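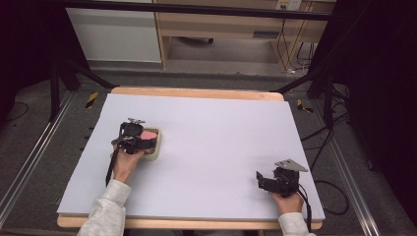 Disclosure: The author advised two of the landowners named below at an early stage of the administrative proceeding. She no longer represents either of them and received no compensation for this post.

The state court of appeals issued its decision last week in Jiltside Water Users v. Horkano Minerals, a dispute over who may enforce the reclamation bond that a mining company posts before it breaks ground. The opinion runs to 29 pages, and most of the early commentary has treated it as a narrow ruling on standing. I read it more broadly, and I think landowners near closed mine sites should as well.

The facts are largely agreed. Horkano operated an open pit above the Clakumance drainage under a state permit and posted a bond to cover the cost of regrading and replanting. When the pit closed, the agency accepted a revised reclamation plan that left a portion of the waste rock in place. The revised plan was approved in July without a public hearing. Three downstream owners objected, and the agency answered that a bond is a contract between the operator and the state, to which neighbors are strangers.

The trial court agreed with the agency. The court of appeals did not. It held that the reclamation statute requires notice to "any person whose use of land or water may be affected" before a plan is materially changed, and that this duty survives the closure of the mine. A party entitled to notice, the court reasoned, is entitled to seek review when notice is withheld. The approval was vacated and the matter returned to the agency.

Two points deserve attention.

The first concerns the word "materially." Horkano argued that the change was minor, as it involved 3 acres out of a permitted area of 100. The court declined to measure materiality by surface area alone. It looked instead to where the acreage lay, directly above a seasonal channel, and to the agency's own staff memorandum, which had recommended further sampling. Future applicants will find it difficult to rely on percentages when the record contains a warning of that kind.

The second concerns remedy, and on this the opinion is less satisfactory. The owners had asked the court to order the bond held in full until the original plan was completed. The court said only that the agency "should consider" whether release would be premature. By that time a portion of the bond had already been returned to the operator. The opinion does not say whether it can be recovered, and the statute is silent. I expect this question to return, possibly in the Saludo Creek matter, where the surety has raised it directly.

Some readers have asked whether the decision creates a private right to enforce reclamation plans. It does not. An owner who believes that work on the ground falls short of an approved plan must still petition the agency first, and common-law claims for nuisance or trespass remain separate – with their own limitation periods, which continue to run while a petition is pending. Owners should not assume that filing with the agency protects a claim in court.

The agency has 60 days to seek further review. Nearly 2747 comments were submitted in the related rulemaking, and the draft rule on bond release will probably be revised in light of this opinion. I will post a separate note when the revised text is available.

Elmarie Shezi
02/10/2022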